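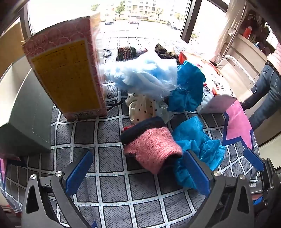
Why does my planner wait before it closes the gripper? It waits for the depth estimate to settle, and on soft things this takes longer than on hard things.

I spent most of February on this one problem. Our stack at Mimlow reads the wrist view, makes a grasp proposal, and sends it to the controller at 15 Hz. With boxes it was fine from the first week. With clothes, the proposals were jumping. A folded sweater has no clear edge for the network, so every new result moved the target a little to the left or to the right, and the arm followed all of them.

My first idea was a simple average over 5 proposals. It made the motion smooth but also late. So-ying Lau read my code and asked why I average the position when the angle is the part that jumps. She was right - I plotted both and the position was almost quiet.

Now I filter only the angle, and I throw away a proposal if it turns too far from the last one. The delay went down to 300 ms. Shiny plastic still gives me bad depth, and for this I have no good answer yet. Krum Berisha wants to try two networks and compare their outputs. I will first clean up the logging, it is a mess.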